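Reading time: 1 min

Day 6 of collecting examples for Skaldale, and I'm less convinced than I was on day one. The job this week is paper. Stacks of it, overlapping, so the policy can learn to pull the top item and leave the one underneath alone. We have 283 episodes logged. The plan from Muvbridge says 805 by April, and I'd love to know who picked that number.

My trouble is the table. Everything gets laid out on the same white sheet with the same black grid, against the same white wall. Two stapled AgileX brochures, one mostly covering the other, make a decent hard case - the edges sit close and the covers are marketing for robots, which I try not to take personally.
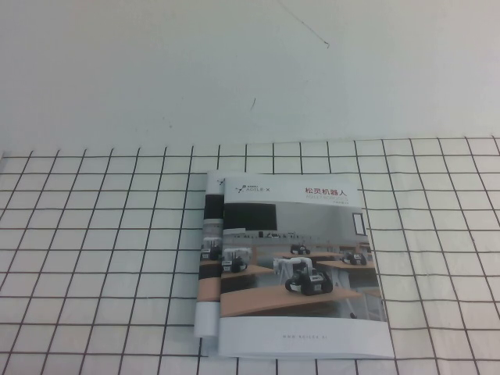

Ramiro thinks I'm worrying too early, and that 30 clean examples of one overlap will teach it more than a pile of messy ones from somebody's kitchen. Maybe. I've heard that before, on Sarard, and the thing fell apart the minute we changed the tablecloth.

So I'm swapping the sheet on Monday, whatever the plan says.

Contact | © Casimiro Olmedo | Back to top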